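The tape on the floor at Dineck is yellow, and it is older than most of the rules that now go with it. It marks where people stop when the arms are running. For a long time that was the whole safety policy of the workshop, and in fairness it worked well enough while there was one arm doing one job.

There are more arms now, and they share tables. They handle cups, straws, racks and boards, the ordinary things of a kitchen, and the job changes from one hour to the next. Ylva Solberg, who runs the workshop, spent most of the winter writing down how the work should be done. The result is five pages long. She wanted it short enough to be read standing up.

The first page covers what has to happen before power goes on. Cables are checked by hand along their full length. Any cable that crosses an arm's path is moved or tied back. Clamps are tightened. The table covering is replaced if it has torn, as a finger that catches on a loose edge can drag everything with it.

The second page is about lights and speed. Staff are told to look at the ring at the base of each arm before they reach across a table, and to say out loud what they see. Solberg admits this felt silly at first. New starters do it without complaint. The older hands took until May.
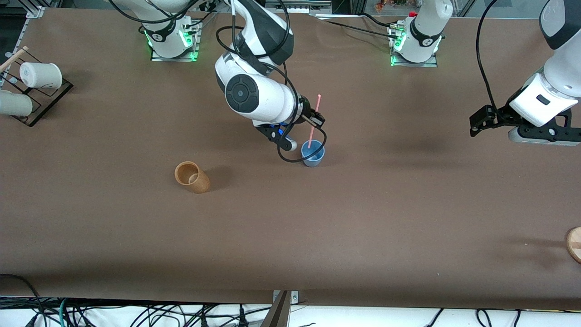
Two arms over one table is where most of the arguments start, and Latifa Soliman thinks the rules are still too loose there. In her view each arm should have its own half of the table, with a strip down the middle that only one may enter at a time. She has asked for the strip to be written in as a fixed rule and not left to whoever is on shift.

Solberg is not against it, but she points out that some tasks need both arms in the same place. Putting a straw in a cup is one of them if one arm is to steady the cup. Her draft asks for a slower speed whenever the two are close, and for one person to stand at the stop button with no other duty.

The rest of the document is about objects. Glass is banned. Anything that rolls must be on the list for that day, so that the person at the button knows to expect it. Dropped items stay on the floor until both arms are stopped -- this is the rule most often broken, and the one Solberg repeats at the start of each shift.

Grippers get a page to themselves. Finger pads are inspected after every 2,000 grasps and changed if they have gone smooth. The count is kept in a paper log by the door. Sjöberg, a smaller workshop that borrowed the rules in draft, does the same check by the calendar, every Friday, and finds it easier to remember.

Any stop, planned or not, is followed by a wait of 20 seconds before a hand goes over the table. Soliman would like it longer. The next revision is hers to write, and she has already crossed out the number.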